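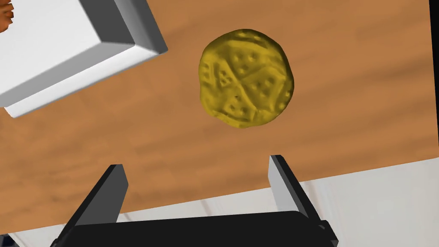

Wrist view in the simulator, gripper open, dice disc on the table.

December, late evening

Back on the simulation side tonight because the garage is too cold for the real arm. The grease in the Vachon gearbox stiffens up and the second joint stalls on the way to home, so until I get the heater rewired the hardware stays under its sheet. The simulator doesn't care about the weather.

Task is the same one as last week: pick the object off the table, put it in the white box. The object is the yellow disc with the dice embossed on it, which I picked from the mesh library on purpose. Cubes and cylinders were going too well and I had started tuning everything to flat parallel faces. The disc has a lumpy outline, it is thin, and the raised shapes on top confuse the edge detector nicely.

First job was the approach height. I had been stopping 30 mm above the table before the final descent, and with the fingers fully open that was fine for cubes. With the disc the tips touch wood before the pads are low enough to get a useful amount of rim between them. The contact solver then pushes the whole arm up by a hair, the controller pushes back, and the wrist starts to buzz. It shows as a clean oscillation on the torque plot. I put in a soft stop: descend until the vertical force on the wrist goes over threshold, back off 1 mm, hold, close. Buzz gone. The same trick should work on the bench if the wrist sensor is quiet enough, and I have doubts about that.

Second job was grip yaw. Vusau (the planner, version from the autumn, I have not upgraded) takes the long axis of the segmented outline and closes across the short one. On something nearly round there is no long axis worth the name, so it was picking a different angle every run depending on noise in the mask. Most of those angles are poor because the fingers land on a bump and the disc squirts out sideways. I replaced it with a sweep: sample the outline, look for pairs of opposing points where the surface normals line up within tolerance, score by distance from the centroid, take the best. It costs 31 ms per grasp on the old desktop. Acceptable.

Ran a batch of 900 before supper with the old yaw code and the new descent, as a baseline. Success rate 75 per cent, where success means the disc ends up inside the rim of the box and stays there for two seconds. The failures fall into three heaps. The biggest is the sideways squirt. Then there are drops on the way over, which I think are friction — the pads are set to a figure I copied from the Bosidetti data sheet and I do not believe it for printed TPU. The last heap is the disc catching on the edge of the box and tipping back on to the table. That one is my fault. The lift is too low for the way the disc hangs from the fingers when gripped off centre. Raised the waypoint, will see.

The batch with the new yaw code is running now and the fan is loud enough to hear from the kitchen. I am not going to sit up for it.

Other notes while I remember.

The wood texture on the table is too blurred. From the wrist camera the grain goes to soft streaks and the segmentation gets an easy time of it, yellow on brown. The real bench is scratched, stained and has pencil marks all over it. I need a photograph of it in flat light to use as a texture. Also vary the light direction. At present the shading always falls the same way on the disc and I suspect the mask is leaning on that.

Gripper model: the palm is still the old black block from before I shortened the bracket. Mass is right, collision shape is not. Re-export from the CAD file and check the finger travel against callipers on the real one. Last time I trusted the drawing and was out by the thickness of a washer.

Triltau servo board: still resetting when both finger motors draw together. Tried a larger capacitor on the supply yesterday, no change. Next is to stagger the start of the two motors by a few milliseconds in firmware. If that cures it I will leave it alone. Wiring diagram needs redrawing in any case, the current one has the fuse on the wrong side of the switch.

To buy: M3 heat-set inserts, ferrules, a length of the thin silicone cable in black, element for the garage heater.

Tomorrow: read the batch log, rerun with lower friction, texture photo if there is any daylight when I get in.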